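3.2 Feedstock sorting

Every paper on household waste opens by assuming the waste has already been sorted, and we envy those authors. The Arville plant takes in mixed kitchen and garden scraps, and what goes into the digester is whatever the residents felt was compostable that morning. In May we hand-checked 500 bags. Of these, 321 held at least one item that no microbe has ever shown an interest in, cutlery being the local favorite.

The Malteo sorting line removes metal well and film plastic badly. Lindgren screens, fitted upstream, improved matters until they clogged, at which point they improved nothing.

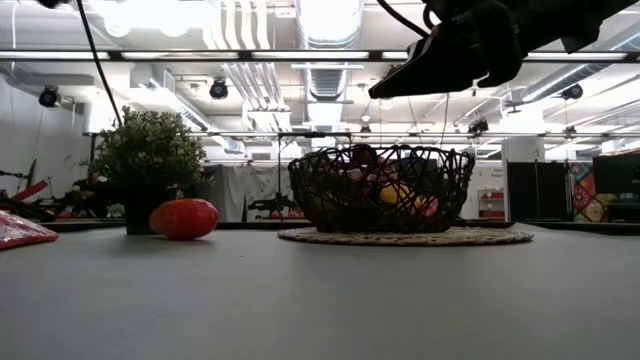
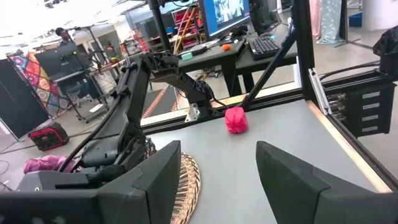 Figure 4. Tabletop with a black gripper over a wire basket (first panel) and with two gripper fingers and a second black arm (second panel).

3.3 Gas yield

Yield was logged at the digester outlet over 2 full feeding cycles. The meter was read by the second author, Corinne Kapoor, who also had to clean it. Batches from the checked bags gave steadier gas than unchecked ones, though the gap narrowed whenever it rained and the garden share went up.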